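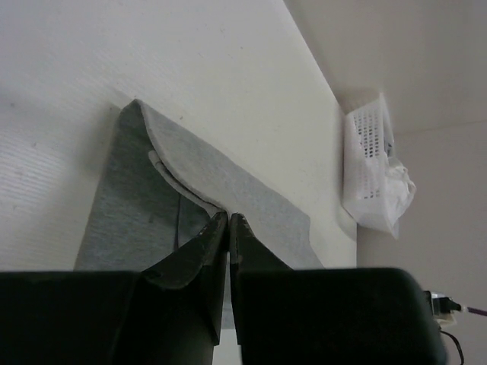
Von Rūta Paju an die Liste »Zweite Hand Vistham«
Betreff: Re: Größenangaben, schon wieder
Zuletzt aktualisiert: 27. Oktober 2023

Botond Dobos schrieb:

> Liebe Liste,
> ich habe bei Erex einen Pullover in L gekauft und einen Pullover bekommen, in dem L steht. Insofern alles korrekt. Getragen wird er jetzt von meinem Neffen, der ist zwölf. Die Verkäuferin sagt, sie habe das Etikett abgeschrieben und mehr könne man von ihr nicht verlangen. Rückgabe ausgeschlossen, 37 Euro weg.
> Können wir uns hier bitte darauf einigen, dass Buchstaben nichts wert sind und jeder ordentlich misst? Und zwar rundherum, am Körper, so wie es auf den Tabellen der Hersteller steht?
> Gruß
> Botond

Lieber Botond,

mein Beileid zum Pullover und Glückwunsch an den Neffen. Beim ersten Teil deiner Forderung bin ich sofort dabei. Beim zweiten möchte ich dich bitten, dir einmal vorzustellen, wie die Liste reagiert, wenn wir alle anfangen, uns gegenseitig unsere Brustumfänge zu schicken.

Die Herstellertabellen messen Menschen. Wir verkaufen aber Kleidung, und die ist von der Person, für die sie gedacht war, in aller Regel getrennt worden, meistens vor Jahren und im Streit. Gemessen wird deshalb das Stück selbst, flach auf dem Tisch. Achsel zu Achsel, Schulter bis Saum, Ärmel ab Schulternaht, bei Raglan ab Kragen (und dann bitte »ab Kragen« dazuschreiben, sonst bestellt wieder jemand mit Orang-Utan-Armen). Die Breite wird nicht verdoppelt. Wer sie doch verdoppelt, schreibt es hin. Im Januar hatten wir eine Strickjacke im Verteiler, die angeblich 112 breit war, und drei Leute haben sie für eine Tischdecke gehalten.

Strick ist ohnehin ein Fall für sich. Man kann aus demselben Pullover je nach Laune zwei Größen herausholen, man muss nur am Saum ziehen. Ich lege ihn hin, streiche ihn glatt, gehe Kaffee kochen und messe danach. Das klingt nach Esoterik, aber Maschen sind nachtragend und brauchen einen Moment, bis sie wieder dort liegen, wo sie hingehören. Hängend messen gilt nicht. Am Bügel wird alles lang, auch das, was man danach dreimal zurückgeschickt bekommt.

Zum Untergrund, weil das letzten Monat Thema war: glatt und hell reicht. Keine Bettdecke. Auf einer Bettdecke hat noch nie jemand etwas gerade hingelegt, und das gemusterte Laken von vorletzter Woche verfolgt mich bis heute. Wenn ihr graue Sachen anbietet, macht die Aufnahme am Vormittag am Fenster und schreibt trotzdem dazu, ob es meliert ist. »Grau« allein ist bei uns der häufigste Grund für enttäuschte Mails, noch vor »riecht nach Hund«.

Und das Gewicht! Ich weiß, dass ich damit allein stehe. Aber ein Sweatshirt mit 571 Gramm ist ein anderes Kleidungsstück als eines mit der Hälfte, und wer im Herbst kauft, will das wissen. Jede Küchenwaage kann das. Außerdem stimmt dann das Porto gleich, und wir sparen uns die Debatte darüber, wer den Aufpreis am Paketschalter zahlt. Frau Baranauskienė im Laden am Markt wiegt seit jeher alles, was über ihren Tresen geht, und hat meines Wissens weniger Ärger als wir alle zusammen. Sie hat allerdings auch keinen Mailverteiler.

Was eingelaufen ist, gehört übrigens unter seinen heutigen Maßen angeboten. Der Satz »fällt klein aus« verschweigt meistens einen Trockner.

Dein Vorschlag, Botond, das Ganze in die Listenregeln aufzunehmen, hat nur den Haken, dass die Listenregeln schon 6 Seiten lang sind und von genau einer Person gelesen werden. Die Person schreibt dir gerade. Mir wäre lieber, wir hängen die Messpunkte unten an die Begrüßungsmail. Wenn bis zum nächsten Treffen in der Vusley-Halle niemand protestiert, mache ich das.

Mein Maßband bringe ich dann mit, und zwar das aus Glasfaser. Das alte aus der Nähkiste meiner Mutter hat sich über die Jahre um rund einen Zentimeter gedehnt – ich habe damit eine ganze Weile lang sehr schlanke Hosen verkauft. Falls eine davon bei euch gelandet ist, meldet euch bitte direkt bei mir und nicht über die Liste.

Schönes Wochenende
Rūta

PS: Falls der Neffe aus dem Pullover herauswächst, würde ich ihn nehmen. Achsel zu Achsel bitte.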